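Writing for the Ear: an evening course in short talks and spoken essays
Handout for Session 7: The Middle of the Talk
Tutor: Adwoa Osei

Welcome back, all of you, and thank you for sending your drafts in so promptly. I read every one of them over a very long pot of tea, and I enjoyed myself enormously. Several of you have beginnings that made me sit up, and one or two have endings I would happily steal. What almost everybody has trouble with (and I include myself, after more years of this than I care to admit) is the bit in between, so that is what we shall spend this session on.

As before, these notes are meant to be read after the class as much as during it. If you missed last time, the notes on openings are in the folder, and Ebuka Wike has kindly said he will go over the breathing exercise with anyone who wants it before we start.

1. Why middles sag

When you write for a reader, you can lean on the page. A reader who loses the thread can glance back up, find the sentence where things went astray and carry on from there. A listener can't do any of that. If I lose you at minute three, you will sit there politely, thinking about your supper, until something I say happens to catch you again.

So the middle of a talk has to keep offering people a way back in. I call these places doorsteps, which is a homely sort of word, and you're welcome to find a better one. A doorstep is a sentence that somebody could understand even if they had drifted off for the whole paragraph before it. "So by now my aunt had been waiting at the station for three hours" is a perfectly good doorstep. "And this made it worse" is a poor one, as anybody who has drifted off won't know what "this" is or what "it" was.

Go through your draft with a pencil and put a little cross beside every sentence that would do as a doorstep. At an ordinary speaking pace of 133 words a minute (that was the class average when we timed ourselves, for those who have forgotten), I would hope to see at least one cross for each minute.

2. Small things, closely observed

The other cure for a sagging middle is detail, and here I have to be a bit careful, as I've seen this advice do harm. People hear "put in more detail" and they put in all of it. The kitchen gets its wallpaper, the curtains, the lino, the view from the window, and the poor listener is furnishing a whole house in their head while the story stands in the hall with its coat on.

One thing is usually enough. Choose something plain, something you could pick up in one hand, and let it stand for the room.
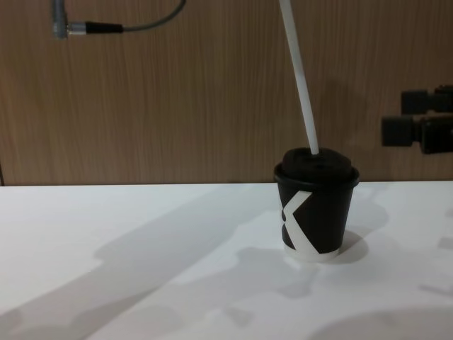
Photo: Clidari

A paper cup on a white table will do nicely for practice. Suppose it belongs to your talk about the morning of a job interview. You could tell us it was small and black with a white pattern on it, and we would have it at once. You wouldn't need to tell us about the table, or who else was waiting, or what the weather was up to. Then, two minutes later, you can say "I was still holding the cup", and everyone in the room is straight back with you. It has turned into a doorstep, you see, and you've hardly spent any words on it.

I listened again last week to Ebuka's piece about his first winter working at the Griltness ferry office, and he does this beautifully with a stapler. It turns up at the start, where it jams. It turns up in the middle, when he lends it to the manager. He never says what it means and I'm very glad he doesn't, though we had a lively discussion about it in the break and I gather some of you disagree with me!

Exercise A. Think of a room you knew well before you were 20. Write down everything you can remember in it, as fast as you can, without stopping to make sentences. Then choose one thing from the list and cross out all the rest. Write 60 words in which something happens in that room, using only the thing you kept.

3. Joining one part to the next

On the page we have all sorts of useful furniture for moving from one part to another: headings, gaps, a row of stars. Out loud you have your voice, a pause, and whatever words you have chosen to carry people over. Most of us reach for "anyway". I do it constantly. It's a friendly word and I wouldn't ban it, but if you hear yourself say it four times in a short talk, you may have written four separate anecdotes that haven't been introduced to each other.

Try asking what the last sentence of one part and the first sentence of the next have in common. It might be a person, or a time of day, or only a word.

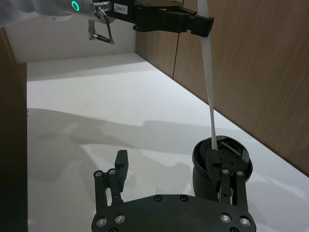 If you can't find anything at all, it may be that the two parts are in the wrong order, and you should try swapping them before you write anything new. I once spent a whole weekend on a linking paragraph for a talk about the Dukinden allotments. It explained how the water supply worked, and it was very thorough. When I finally read the thing aloud to my sister, she asked why I didn't tell the story about the flood first. I moved the flood, threw the paragraph away, and the two halves sat together quite happily.

A pause will sometimes do the job by itself. Mark it in your script with a stroke, or with two strokes if you mean a proper long one. People are frightened of silence and always cut it short, so whatever length feels right to you at the lectern, give it a breath more.

Exercise B. With a partner, read the middle page of your draft aloud. Your partner should put a hand up whenever their attention wanders, and you must promise not to be hurt. Mark the places and carry on to the end of the page without stopping to explain. Then change over.

For next time

Please bring a fresh copy of your middle page, typed with wide spacing, and a spare for your partner. Read the Olatunji essay in the course folder, preferably out loud, and underline the three places where you think a listener could come back in. If you're still looking for a subject, come and find me at the break and we'll have a chat about it. The urn will be on from the start, and there should be ginger biscuits.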